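Trurkirus Community Forum
Home Office and Desk Accessories > Charging and Storage
Topic: Desk racks and smartwatches – request for member input
Posts in this topic: 6

skahraman
Moderator
Posts: 2652
Good morning. The desk accessories guide is due for revision in January, and the section on watches is out of date. Members are invited to state where they keep a smartwatch during working hours and whether a slatted rack is suitable for the purpose. Please keep replies to the subject.
Sevim Kahraman

quang_au
Posts: 108
I would recommend against slatted racks. The gaps are intended for upright items such as folders or tablets, and a watch has no natural place there. A shallow tray is sufficient and takes less room on the desk.

hoa.kieu
Posts: 150
I must respectfully disagree with the previous member. A rack keeps the larger items in order, and the watch may be placed beside it. My own preference is a black watch on a pale desk, as it is easily found at the end of the day.

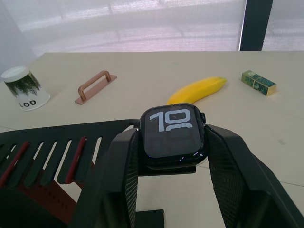

Black smartwatch with the time on its display, next to the slatted rack.

Members will note the dark red strips between some of the slats. I would be grateful to hear whether anyone has used a rack with lining of that kind over a long period, and whether it can be cleaned without difficulty.
Hòa Kiều

quang_au
Posts: 108
Thank you for the clarification. If the watch remains outside the rack, my objection is largely withdrawn. I maintain that a tray is the better choice for a small desk.

ch_hsiao
Posts: 2
With regard to cleaning, I use a dry brush along the slats once a month. My rack was purchased from Boketti and has plain bars, so I am unable to comment on lined ones.

skahraman
Moderator
Posts: 2652
Thank you all. The guide will list both arrangements – tray for small desks, rack with the watch kept alongside for larger ones. The question concerning lined slats remains open, and replies may be added to this topic.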